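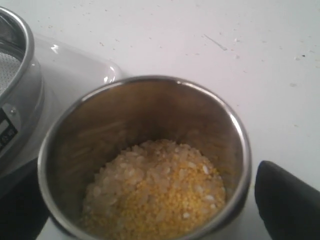 Last modified: Jan 7, 2022

4. Transfer of loose food between vessels

Claims that kitchen work is close to solved tend to rest on rigid objects. A mug goes from shelf to table, and the clip ends. We asked Storine, our two-finger arm setup, for something duller: take a steel cup with rice and small yellow lentils in the bottom, and empty it over a sieve. A child of six does this without much thought.

The task was run under 4 starting layouts, with 200 attempts in all. An attempt counted only if the operator, Mutua Wanyama, would have accepted the result at home - a loose rule, but stricter than the one used in the Sotura trials, where any grain in the sieve was a pass. 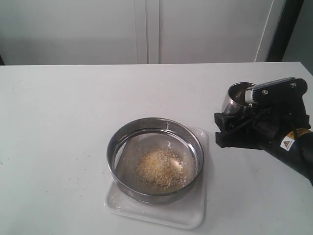 Domestic Automation Group, Nomosness Institute

Figure 6. Cup tilted on its side in the gripper, mouth toward the sieve. A yellowish heap lies on the mesh and the tray extends past the rim.

The tray matters to our argument. Grains that miss the mesh can be gathered from it, and a person would do so. The controller has no such step. It ends when the wrist reaches its final angle, whatever has come out of the cup.

We also doubt that pouring alone deserves the word "chore." Someone still measures the grain, sets out the sieve and washes up. Wanyama's notes list 8 manual steps for each automated one. Until that ratio is reported alongside success rates, as the Were protocol asks, we see little basis for saying that a machine can prepare lentils.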